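3.2 Bag handling at the packing table

Paper bags were the most common container at the Estero site, with 402 bags entered in the packing log. Each bag was opened by hand or by tool before any goods went in, and the open top was kept clear of the table during this step.

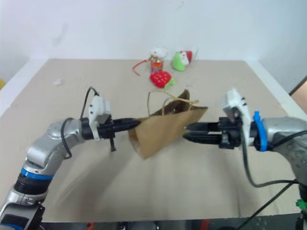 Figure 3. Brown kraft paper bag held at an angle over the packing table, open top facing up.

Folded bottom corners were the main source of delay – 30 bags had to be reshaped before they would stand. The Flostance trial used the same bag size but a heavier paper, and only 10 bags needed this extra step.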